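Projets > Warano > Perception > Fiche du jeu de données

Warano-Briques — fiche de données et mode d'emploi

Bonjour et bienvenue ! Vous trouverez ici de quoi prendre en main Warano-Briques, le jeu d'images que nous utilisons pour entraîner et régler le module de perception de notre préhenseur à deux doigts. Nous avons essayé d'écrire cette fiche comme nous aurions aimé la lire en arrivant dans le projet, quitte à être un peu bavards par endroits (Carla nous le reproche assez).

## Contenu

Le jeu rassemble 260 séquences courtes, chacune accompagnée de l'état du préhenseur et d'une annotation de pose. La tâche est toujours la même : estimer la position et l'orientation d'une brique à tenons posée à plat, puis proposer un alignement avant la fermeture des doigts. La vue vient de la caméra du poignet, si bien que les doigts occupent en permanence le bas de l'image. Nous les avons laissés tels quels, car le modèle apprend très bien à s'en servir comme repère.

## Annotations

Pour chaque séquence, le fichier `pose.csv` donne le centre de la brique, l'angle de son grand axe et l'écart latéral par rapport au milieu de l'ouverture. C'est ce dernier champ, `ecart_lat`, qui intéresse le planificateur : une brique bien droite mais trop proche d'un doigt demande une translation avant toute descente, faute de quoi on la pousse au lieu de la saisir.
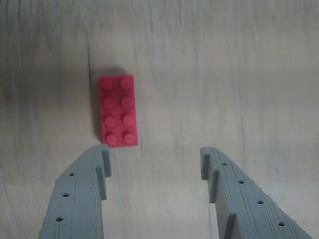 L'angle est donné modulo un demi-tour, une brique 2x4 étant la même dans les deux sens. Si vous comparez vos prédictions aux nôtres, pensez à replier vos angles de la même façon ! Rozália Fekete a perdu un après-midi entier là-dessus, et elle tient à ce que ce soit écrit noir sur blanc.

Les ombres portées ne sont pas annotées. Elles ont pourtant trompé notre première segmentation, qui élargissait volontiers le contour du côté sombre et décalait le centre d'autant. La version actuelle travaille d'abord sur la teinte, puis affine avec les tenons quand ils sont lisibles. Sur un plateau clair et veiné, cela marche joliment ; sur un fond rouge ou rosé, nous ne promettons rien.

## Découpage

- entraînement : le gros des séquences, mélangées par session
- validation : 56 séquences
- essai : 14 séquences, à ne regarder qu'à la toute fin, s'il vous plaît

## Prise en main

Installez d'abord Keson, notre petite bibliothèque de lecture, puis lancez :

 keson verifier donnees/
 keson rejouer donnees/ --pose --ecart

La vérification prend presque 60 secondes sur un portable ordinaire. Si elle s'arrête sur un horodatage manquant, relancez avec `--tolerant` et envoyez-nous le journal — même sans explication, il nous est utile.

## Limites connues

Une seule forme d'objet, un seul type de doigts, et des éclairages plutôt doux. Le modèle Dirkisov, entraîné sur ces données, supporte mal les briques empilées. Botond Vida prépare une extension avec des objets voisins, qui devrait rejoindre le dépôt en octobre.

## Contact

Sorin Jitaru s'occupe des annotations, Patricio Figueroa du planificateur. Écrivez-leur sans hésiter, ils répondent volontiers et parfois longuement.

Dernière révision de la fiche : 30 mars 2020

Pages liées
Keson : format des journaux
Dirkisov : poids et réglages
Orbán : étalonnage de la caméra du poignet
Replier les angles d'objets symétriques
Planificateur : paramètres d'approche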